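Wiltow to add hand-held grippers before buying more robot arms

Wiltow will spend its fall equipment money on hand-held grippers and put off a second robot arm until next year, operations head Farzad Mousavi told staff on Saturday.

The plan covers 53 grippers at $454 each, with delivery due in September. A quote from Lurum came in at $700 apiece and was turned down. Mousavi said the price gap mattered less than spare parts – replacement fingers from the Lurum supplier had a long wait.

Another $2,083 is set aside for cables, mounts and printed marker cubes. The Derden office gets the first batch, and Tagle will follow once its desks are in. A decision on the arm is expected after the spring budget review.
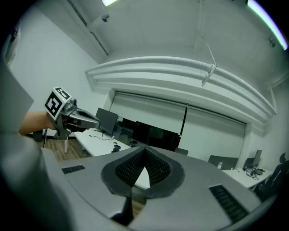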